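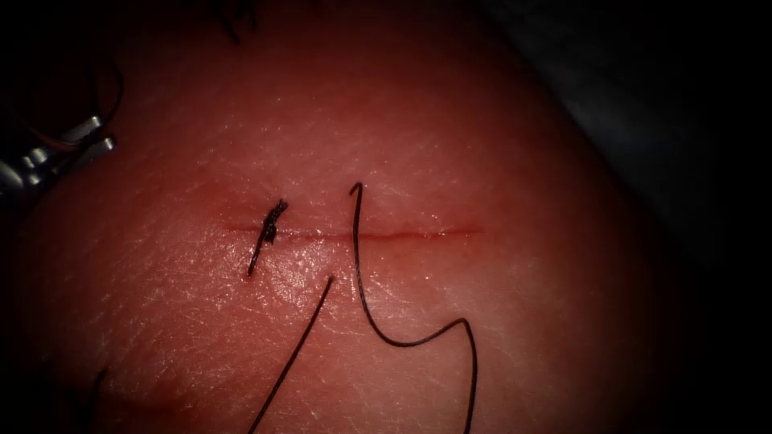 First stitch tied, second one passed and waiting for its knot.

Suture pad notes, part 4: spacing, needle grip, loose ends

I have been working through simple interrupted stitches on a silicone pad since May. The earlier parts of this series covered choosing a pad and tying by hand. This one covers the stretch between the first knot and the second, where most of my errors still come from.

The pad is a Pledo, the thicker of the two they sell. The surface has a fine crease pattern and a slight give. I had a Garness pad before it, which was flatter and stiffer and tore at the entry points after a few evenings. The Pledo tears too, but later, and mostly when I pull the thread up instead of across. I keep it slightly domed. A flat pad lets the cut lie closed with no help, and then the stitch has nothing to do.

Spacing first. I used to start in the middle of the cut and divide each half again, which is the usual advice for long wounds. On short cuts I now start at the left end and move right. The spacing comes out less even, but each stitch gets the same approach angle and I can compare one with the next. Entry and exit should sit the same distance from the line. Mine drift on the far side, where I rotate the wrist too early and the needle comes up short. When that happens I back it out and repeat the pass. Tying a bad bite teaches only the knot.

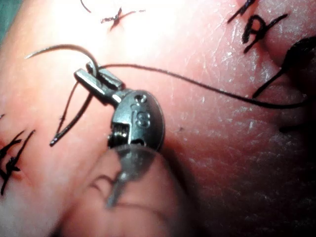

Needle grip took me longer than knots did. The standard instruction is to hold the curved needle partway back from the point, square to the jaws, and drive it along its own curve. If the grip slips, the needle turns flat and the bite goes shallow. The holder has narrow jaws and an oval body with a small coiled spring exposed at the side and the number 18 stamped below the screw head. I check that the needle sits firmly before every pass, and I look at where the thread is lying at the same time. A strand that trails across the pad toward a tangle will catch as soon as the needle moves. Clearing it first takes a few seconds. Clearing it with the needle halfway through takes longer and usually costs the bite.

I cut my thread shorter than the kits suggest. The Gesteo cassette I bought last came with the cord wound tight, and it kept the coil for the whole session. Drawing it gently between two fingers before starting takes most of that out. Thái makes a softer one that lies flatter but frays sooner at the cut end. For practice I do not have a strong preference. Black is easier to see on pink than blue is.
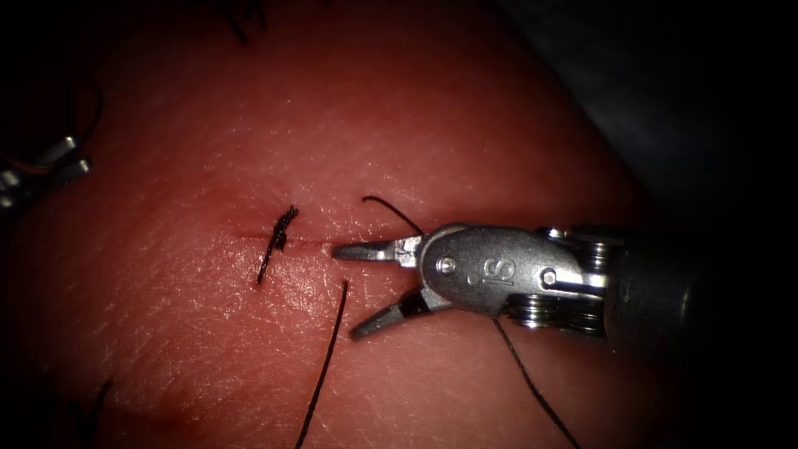

Tension is the next thing to fix. I pull the first throw down until the edges touch and stop there. Any further and the edges bunch up, and on real skin that would be a worse result than a small gap. A knot should also be set off to one side of the wound, and I still forget. The one near the left-center of this cut is bunched directly on the line, with short frayed ends sticking up. It does bring the edges together at that point, so the tension is acceptable and the placement is the fault. The fix is to draw both ends toward the same side after the last throw, before trimming.

Current routine, for anyone following the series: 12 stitches a session, two cuts, all tied with the instrument. I snip everything out at the end and reuse the same cuts until the edges go ragged. The present pad has 13 cuts in it and room for a few more along the lower side.

Part 5 will be vertical mattress stitches, once the far-side exit stops drifting.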